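Why a robot helper needs rules, even for folding clothes

Have you ever been asked to tidy your bedroom, and wished very hard that a robot would come and do it for you? Plenty of grown-ups have wished the same thing, and some of them spend their working days trying to make it come true. It is slow work, because a robot doesn't know what a sleeve is, or a blanket, or a favourite toy. Somebody has to show it.

One way of showing it is with a gripper that a person holds in the hand. It has two fingers that open and close, a bit like a crab's claw, and the person uses it to do the job the way a robot would. Before anyone starts, though, there are rules to follow, and at the Zestden learning club we think they are rules worth knowing.

The first rule is to look before you grip. A bed can have all sorts of things on it — blankets, pillows, a shark, a heap of clothes — and only one of them is the thing you are meant to be picking up.

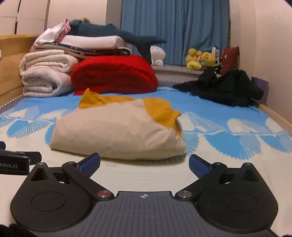 Mariama Bawa wrote to us that her little brother ought to learn this rule too, as he once scooped up the whole duvet to get at one sock, and she would like to know if robots ever get told off for it. Well, Mariama, they don't get told off, but a good robot is taught to stop and wait when it isn't sure. Stopping is always allowed.

The second rule is to be gentle. Cloth is soft and floppy and never lies the same way twice, so the fingers should close slowly and hold only as tightly as they need to. If you pinch too hard you can pull a thread, or snap a button, and then somebody's granny has to get the sewing box out. 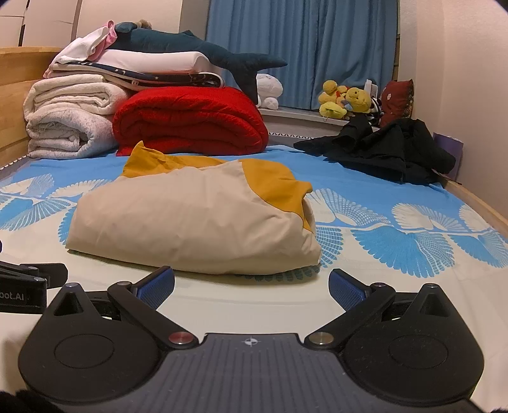 Two blue finger pads and a soft bundle. Slowly does it!

The third rule is about people. Hands, hair and noses stay well away from moving fingers, and that goes for cats' tails as well. A robot that works near people should have a stop button that anybody can reach, and everybody in the room should know where it is. Ask to be shown, even if you feel a bit shy about asking.

The fourth rule is about being private. A bedroom is a special place, and if a robot is learning there with a camera, the people who live in it must say yes first. They can also change their minds later on, and that has to be listened to.
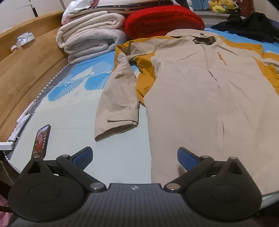 Can you find the zip on this jacket? Zips and collars need extra care.

Now for something to try at home. Take a pair of kitchen tongs (ask first!) and lay your coat flat on your bed. See if you can fold in one sleeve, and then the other, using only the tongs. Say each step out loud as you go, and write down any rule you wish you had known before you began. Send us your rules by the end of June and Korkor Quansah will put the best ones up on our club page.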